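# Preguntas frecuentes sobre Dendano

Dendano es el par de pinzas de mano que venimos montando en el taller compartido desde abril, y como cada vez que alguien pasa por nuestra mesa acabamos contando lo mismo (¡encantados, que conste!), Lilian Were me pidió que lo pusiera por escrito de una vez. Lo iré ampliando cuando lleguen preguntas nuevas.

## ¿Es un robot o no es un robot?

Todavía no, y a lo mejor se queda a medias, quién sabe. Son dos pinzas que una persona lleva en las manos, una en cada una, y con ellas hace una tarea corriente mientras grabamos el movimiento. La idea es que más adelante un par de brazos pequeños, a los que llamamos Pekis y que de momento viven desmontados en una caja debajo de mi banco, aprendan de esas grabaciones.

## ¿Para qué son los cubos con dibujos en blanco y negro?

Para saber dónde está cada pinza y cómo está girada. Cada dibujo es distinto, y el programa calcula la posición a partir de las caras que alcanza a ver. Imprimid los marcadores en papel mate, por favor: nosotros empezamos con uno brillante precioso que reflejaba todos los fluorescentes del techo, y perdimos una tarde entera echándole la culpa al código.

## ¿Cuánto cuesta montarlo?

Depende muchísimo de lo que tengáis por los cajones. A nosotros nos salió por aproximadamente 200 euros el par, contando los tornillos que compramos mal y un rollo de filamento que se quedó a medias. La pieza más cara es la guía lineal de la mordaza, y ahí yo no ahorraría, que con la barata se quedaba trabada a mitad de recorrido y te ponía de un humor terrible.

## ¿Hace falta saber programar?

Para montar las pinzas, no. Para grabar, basta con saber abrir una terminal y copiar dos órdenes del cuaderno de Faraji Biwott, que escribe con una letra clarísima. Para entrenar algo con lo grabado sí conviene tener ya cierta soltura con Python, o mucha paciencia y una tetera cerca.

## ¿Cuántas grabaciones tenéis?

Vamos por 694, entre buenas y regulares. Las regulares también las guardamos, en una carpeta aparte, porque Naomi Khaemba quiere compararlas más adelante y a mí me da pena borrarlas. Las primeras 100 están hechas con la versión anterior de la mordaza, así que no las mezcléis con las demás si nos pedís una copia.

## ¿Puedo ir a probar?

¡Claro que sí! Escribid antes en el tablón para que os reservemos hueco en la mesa. Venid con manga corta o remangada, que los puños anchos se enganchan, y calculad 12 minutos para calibrar con calma antes de la primera toma. Si sois zurdos, avisad igualmente: las dos pinzas se usan a la vez, pero el gatillo izquierdo está algo más duro y os lo podemos aflojar.

## ¿Con qué tareas practicáis?

Con cosas de andar por casa y de andar por el taller, sobre todo las que llevan tela, que nos gustan por lo difíciles. Un trapo no se está quieto nunca, se arruga donde no quieres y cuelga como le parece. Ahora mismo estamos con el trapo rosa y la caja roja del extintor, puesta encima de la mesa blanca, y la dificultad está en apretar la tela contra la cara frontal con la mordaza sin clavar la punta.
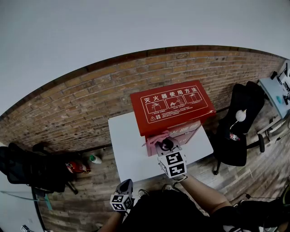
Cuando esa nos salga con soltura pasaremos a doblar toallas, que es lo que Felista Were lleva pidiendo desde el principio.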